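Fitting a bin liner and keeping a spare on a wall hook

Last updated 10/02/2018

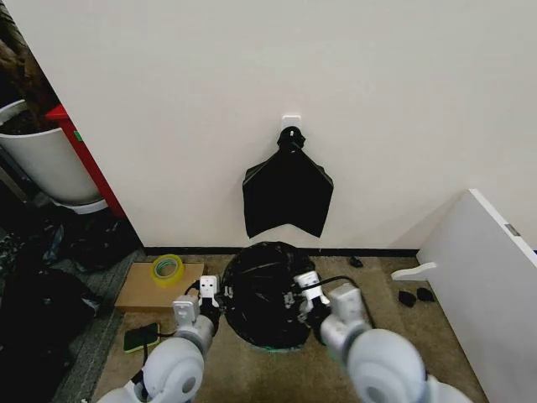
This page covers lining a small round bin with a tie-handle bag and hanging the next bag on an adhesive hook above it. The method suits offices and studios with carpeted floors, where a bin stands against the wall and there is no cupboard nearby for a roll of bags. It assumes a plain open-topped bin with no lid or inner ring.

Choosing the bag

Measure around the outside of the rim with a piece of string. The opening of the bag, laid flat and doubled, should be slightly more than this. If it is less, the bag will split at the side seams when pulled over. If it is a great deal more, the liner slides down under load and the slack has to be knotted.

For depth, add the height of the bin to half its width, then allow a further hand's width for the fold at the rim. Bags with tie handles lose some usable depth to the handles, so measure from the base of the notch between them and ignore the length of the handles.

Fixing the hook

1. Choose a spot on smooth painted wall, directly above where the bin will stand. Keep clear of the skirting and of any textured paper.
2. Hold a bag at the chosen height before fixing anything. The lower edge of the bag should clear the rim of the bin by at least 100 mm.
3. Wipe the wall with a damp cloth and let it dry fully. Spray polish leaves a film that the adhesive will not hold to.
4. Remove the backing, press the hook on and hold it for a slow count of 80.
5. Leave it for 4 hours before hanging anything from it.

A bag weighs very little and the hook will carry several. The usual cause of failure is sideways pulling when a bag is snatched off in a hurry. Lift the handles up and over the hook.

Hanging the spare

Shake the bag out once and press it flat to expel the air. Bring the handles together, tie them in a loose single knot and loop this over the hook. The knot must come undone with one finger. A tight one stretches the plastic, and the handles then tear when the full bag is tied.

Fitting the liner

1. Empty the bin and wipe the inside. Check the base for staples and broken plastic.
2. Open the bag fully and push the closed end down to the base with a flat hand.
3. Take hold of the liner on opposite sides of the rim, left and right. Pull both sides outwards and down together. Working round from one side drags the bag off centre.
4. Fold the surplus down over the outside of the rim, evenly all round.
5. Run a hand around the inside to press the liner against the wall of the bin. Trapped air makes the bag balloon upwards. If it will not go down, lift one edge of the fold, let the air out and refold.

Where the liner keeps slipping, gather the slack at the back and tuck it under the fold. Packing tape holds too, but it leaves residue on the bin and tears the liner on removal.

Changing over

Unfold the rim, tie the full bag while it is still in the bin, then lift it straight up. Fit the bag from the hook and hang a fresh spare straight away. At Hirnska the spare was only replaced at the end of the day, and the hook was found empty most mornings.

Waste that should not go in

Flat cardboard goes to the paper collection. Cut it down first if it is wider than the slot. Offcuts of packing tape can go in the bin, folded sticky side inwards so they do not bond to the liner.

Notes by Zhenhua Dong, Rakotwood

1,917 views
4 comments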